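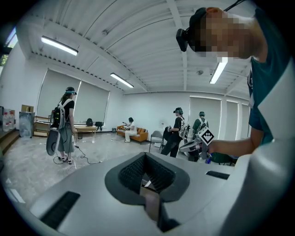 So I finally made my grandmother's honey cake without calling my mother in the middle of it, and I'm going to be insufferable for at least a week.

Some background for those of you who came over from the sourdough posts. Honey cake in my family is a three day thing. You bake the layers one day, you fill them the next, and then it sits in the fridge and everybody walks past it and sighs. My grandmother wrote the recipe on the back of a gas bill, and half the amounts are missing. It says "flour, until it's enough." Thanks, Grandma!

Olesia Ivanyshyn left a comment on my last post saying her family boils the honey with the baking soda until it goes the color of an old penny, and that if mine was coming out pale I was chickening out too early. She was right. I was taking it off the heat the second it foamed up, because it foams up like crazy and I have a small saucepan and a white stove. This time I used the big pot and kept stirring, and the smell alone was worth it (kind of like toffee, kind of like a campfire).

What I used, since people always ask: 300 grams of honey, 500 grams of flour plus whatever you need for rolling, and 500 grams of sour cream for the filling. Butter, eggs and sugar too, but I'm still fiddling with those and I don't want anybody yelling at me. The honey was from Dmytriv, the stall by the Hastine bus station with the green awning. They have a buckwheat one that's nearly black. I love it, my husband says it tastes like a barn. We used half of that and half plain.

Rolling is where I always lose my temper. The dough is lovely and soft while it's warm, and then you answer one text and it's a brick. I kept it in a bowl over hot water with a towel on top and pulled off a piece at a time, which helped a lot. I also quit trying to make perfect circles. Roll it thin, bake it ugly, put a plate on it and trim while it's hot. The scraps go in a bag and you bash them up for the outside. I ate a shocking amount of the scraps.
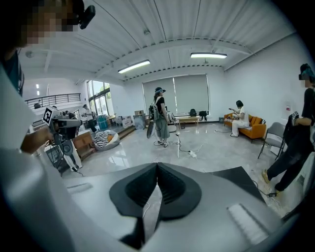 Can you make the filling with low-fat sour cream?

I wouldn't. It stays runny and slides out the sides, and by morning you've got a dry cake sitting in a puddle. Get the full-fat kind and let it drain in a cloth for a few hours first.

Anyway, back to the layers. I got eight and one of them tore, so it went in the middle. I was stingy with the cream last June when I made this for the Hosilura potluck, and Stefaniia Derkach, who has never in her life told a polite lie, took one bite and asked me for a glass of water. So this time I really slathered it on. Put more on the edges than you think, they dry out first.

Then 20 hours in the fridge. I had a plan to leave it for a full day and I got close! We cut into it after supper and it was soft all the way down, a little tangy, and the dark honey came through without that barn thing (my husband had two slices, so he can hush).

Next I want to try it with prunes. My aunt in Idov puts them in with walnuts and swears it's the older way of doing it, and my mother says that's nonsense and her sister just likes prunes. If your family does prunes, leave me a comment and tell me if you soak them first or chop them straight in.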